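Home | Stories | Poems | Submit | About

The Ferry to Skerkholm

The ferry to Skerkholm left at six in the morning and at six in the evening, and my grandmother held that only the first of these was a real crossing. The evening boat, she said, was for people who had been somewhere and were sorry about it. So when she decided, in the April she turned eighty, that she wanted to go back and see the island again, there was no question about which one we'd be on, and I slept on her sofa with my shoes already tied.

She had packed for us both. She had two boiled eggs in a napkin, a jar of the pickled plums she made every fall and gave to people who didn't want them, and her cat, Pan, in a wicker carrier with a towel over it. I had not been told about Pan. I said surely the neighbor could have come in to feed him, and she said the neighbor had a heavy way of walking that upset him, and besides, he had island blood on his mother's side and ought to see the place once.

The boat was called the Femell, and she had been blue at some point. We sat inside by the window, where the heater was, and my grandmother put the carrier on the seat between us and lifted one corner of the towel so Pan could look at the water. He looked at it the way he looked at everything, as though it had been served late. An old man across the aisle asked what was in the basket, and she told him, and then she told him about the island, and the house with the green door, and the school that had a single room and a stove, and how the big girls had to carry the coal in. He had only asked about the basket. But he was a good listener, that man, and he ate one of the plums and said it was very strong, and by the time we passed the lighthouse he had eaten four.

There were 2,673 people on Skerkholm when she left it, she told him. She knew because her father had painted the number on the board down by the harbor, and had climbed back up the ladder to change it the week she went away. She was nineteen. She had watched him from the stern of the boat, she said, with his brush and his little can of white, turning a four into a three.

I had heard a great many of my grandmother's stories, some of them so often that I could have told them for her if she'd lost her voice, but I had never heard that one. I looked out at the water for a while after that, and so did Pan.

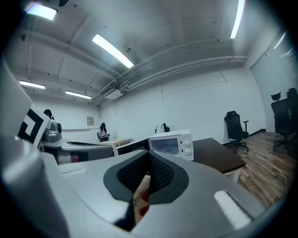
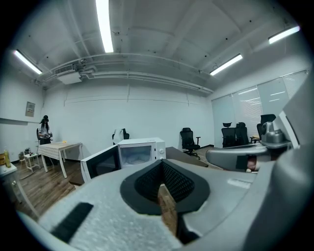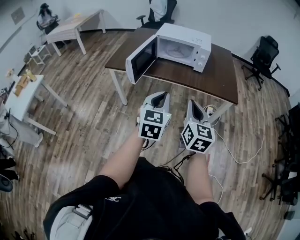
White walls in one, the microwave with its door open in the last.

We came in a little after nine. The harbor was smaller than she had promised me, and I could see she was thinking the same thing and was cross with it. The board was still there, on its two posts, but somebody had given it over to a map of the walking trails, with a red dot to show you where you were. My grandmother stood in front of it for a long time with her handbag held in both hands. I thought she might cry, and I got ready for that, because I am no good at it unless I have a minute's warning. What she did was take off her glove and scratch at the corner of the board with her thumbnail, where the map was lifting, and under it there was a bit of white paint about the size of a lentil.

"Well," she said. "He always did put it on too thick."

We walked up the hill with a stop at every bench. The house with the green door had a brown door now, and a child's bicycle lying in the yard, and she looked at it politely, as you'd look at someone else's baby. The school was a bakery. It was called Brirkarora, which she said was the old name for the kind of wind that comes before snow, and a foolish thing to call a bakery, and we went in and had almond buns and coffee at a table by the wall where the stove used to be. She put her palm flat against the plaster. I had crumbs all down my coat and didn't want to brush them off just then, in case it made a noise.

The girl behind the counter came around and crouched down by the carrier and said hello to Pan, and asked if he was from here.

"On his mother's side," my grandmother said.

We had meant to stay until the evening boat – there was no other – and I worried about how she'd take that, given her views. But when six o'clock came she went up the ramp ahead of me without a word. She didn't want the heater this time. She wanted to stand at the stern, so we stood there, with the carrier wedged between our feet and the towel flapping, and the harbor lights came on one after another along the wall.

"He'd have to go up the ladder again," she said after a while. "Up one for this morning, and then down again for tonight. He'd be wild."

Then she asked whether there were any plums left, and I said the man had had most of them, but there was one, and she told me to eat it. I did. It was terribly strong.

214 shares | 3 comments

plumjar: My grandmother gave pickled pears to everyone on our street and I don't believe a single person liked them. I'd give a lot for a jar now. Thank you for this one.

northpier: The four into a three got me. I read it to my husband over breakfast and had to stop and hand it to him to finish.

tidewriter: More Pan, please! Does he get a story of his own?

Previous story | Next story | Back to top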